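Home | Features | Style | Food | Travel | Subscribe

The Year I Stopped Buying Clothes

I moved to Wedville with 27 boxes, and most of them were clothes. I'd paid movers $500 to haul a pile of sweaters up three flights, and I remember sitting on the floor thinking, well, this is silly! So in April I quit shopping. No sales, no thrift stores (my real weakness), not even socks.

The first month was awful. I'd walk past Ilari, the little boutique by the train station, and cross the street so I wouldn't look in the window. Then I started wearing things I'd forgotten I owned, like a Besson raincoat that still had the tags on, and it got easier. I mended a lot. I'm bad at it, my hems wander all over the place, but my coat has all its buttons for the first time in years.

The money crept up too. I kept a note on my phone of everything I almost bought, and by the end of the year it came to $3789. That number made me go lie down for a bit.

What I ended up wearing most was the plain stuff, the soft black things I can pull on at 7 a.m. without thinking. The fancy dresses? Twice, maybe. I gave a whole rack of them to a neighbor who goes dancing, and she looks so much better in them than I ever did.

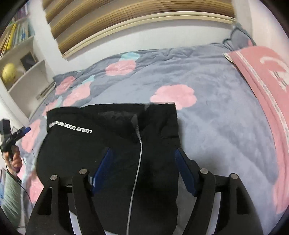
How I Sort Now

Everything gets 90 days. If I haven't worn it by then and it's the right season, it goes in the bag by the door. My Flarov boots have survived three rounds so far, though they pinch.

Contact us | Copyright, all rights reserved | Back to top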